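Office moves: returning surplus equipment before the end of the lease

The move from Palumbo House to the Nollora building enters its final stage this month. All departments are asked to review the equipment held in their rooms and to return anything that will not be needed at the new address. Network leads, adaptors and chargers should be sorted by type.

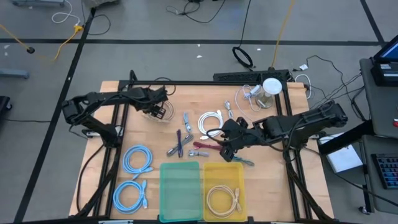
Cables on a wooden tabletop, with two translucent bins near the front edge.

Items in working order will be offered first to other departments and then to Ollell, the reuse charity with which the organisation has held an agreement for three years. Leads should be coiled and secured before they are handed in. Damaged items must be kept apart and marked clearly.
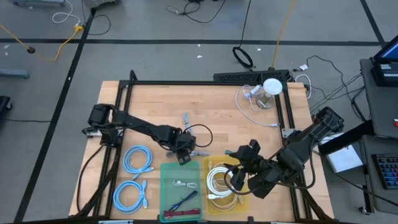 Light blue cables, coiled.

Collection points will be open on the ground floor and on level 2 until the lease ends. Each department may book up to 20 crates through the Facilities Desk. Computers and telephones are not covered by this arrangement and remain the responsibility of Pundov, our support contractor.
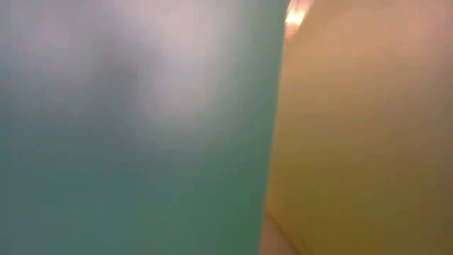
2 min read

Staff who took equipment home in August are reminded that it should be recorded on the loan register, even where it will stay in use at home. The register has 13 entries without a department name, and line managers have been asked to correct them.

Questions about the register should be sent to Morena Pellegrini, Head of Facilities. 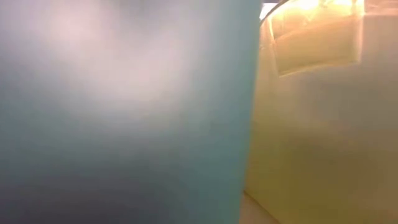
Requests for additional crates should be sent to the same address, giving the room number and the name of a contact who will be present when they are delivered.

Issued by the Facilities Desk, 30/10/2019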